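Cups or scales for home baking? (page 2)

Skatetti wrote:
I follow my grandmother's bread recipe, which is written in cups, and my loaf comes out different every time. My husband says I should buy scales. I say she never owned any. Who is right?

Drilladach wrote:
Your husband. A cup of flour can be packed or fluffy, and the difference is a lot of flour. I weigh 300 g for a small loaf and I have not thought about it again in years.
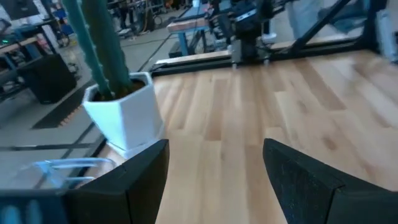
The other point is washing up. With scales you put the bowl on top, press zero and pour. I have a drawer full of spoons and cups from my mother-in-law and I never open it.

Niazi wrote:
I don't agree with this. English is my third language and bread is maybe my second, so please be patient with me. Your grandmother did not measure the flour, she measured the dough. She stopped when it felt right in the hand. The cup was only to begin with.

In January my flour is very dry and it drinks more water. In summer it is the opposite. If I obey the scales, I have the same numbers and a different dough.
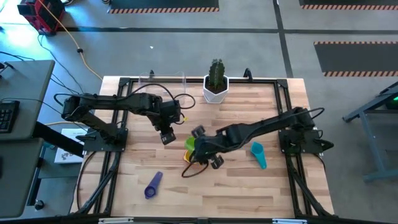
So I write the water in my notebook as a range, never as one number. My neighbour Oranuch Ruangrit taught me this with rice flour, where it matters even more – two spoons too much and you have soup.

Drilladach wrote:
Niazi, you keep a notebook with ranges. That is measuring! You cannot adjust from a starting point if the starting point moves.

Niazi wrote:
Fair. But I adjust by hand and you adjust by grams. Skatetti asked about cups, and cups are good enough if she always fills them in the same way: spoon in, level with a knife, no shaking.

Jostent wrote:
Please also check which cup the recipe means. Mine came from a Japanese book by Aoi Yoshida and I used American cups for 2 years before I noticed that the Japanese ones are smaller. My sponge was always heavy and I blamed the oven.

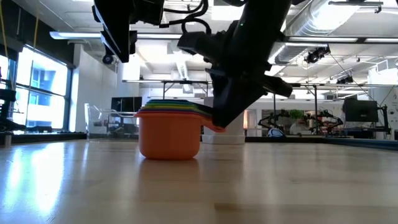
Nested measuring cups, the big orange one at the bottom.

Skatetti wrote:
Thank you all. I don't know which cup she used – I think it was a tea cup with no handle, and it is gone now. I will borrow scales from my sister, weigh what I use on Saturday and write it down if the loaf is good.

Drilladach wrote:
Write it down also if it is bad.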